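Sorting station: revised table layout

The color-sorting station has moved to the light wood table, and the layout is now fixed for the rest of the term. Two round plates stand side by side at the front edge, red rim on the left and blue rim on the right. The metal tray goes behind them and holds whatever is still to be sorted. Small cubes go to the plate with the matching rim. 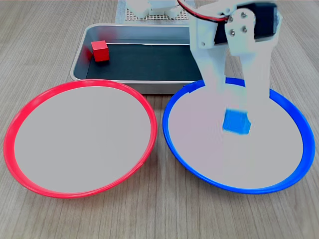 Please leave a narrow gap between the rims. Plates pushed tight together ride up on each other when one is lifted – Majdi Awad reported this twice in the old room. The gap also makes it easier to wipe the table between sessions.

Spare plates are in cabinet 277, with the cube sets on shelf 3. Return sets complete, and tell Sabine Janssen if a piece is missing. The Lurkberg site will change to the same layout in November, using trays of the same size. 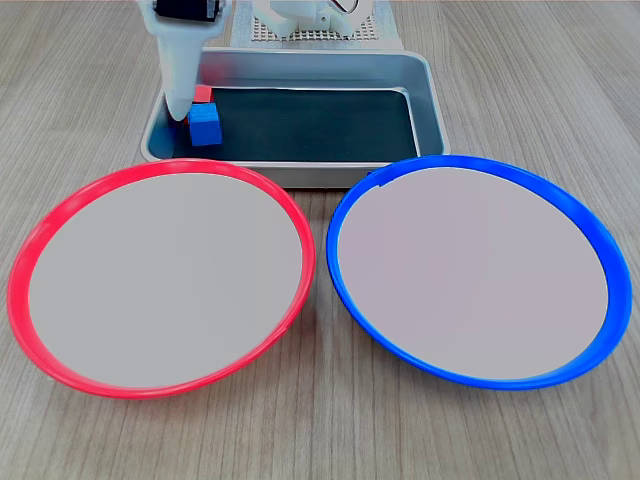

Red plate left, blue plate right, tray behind.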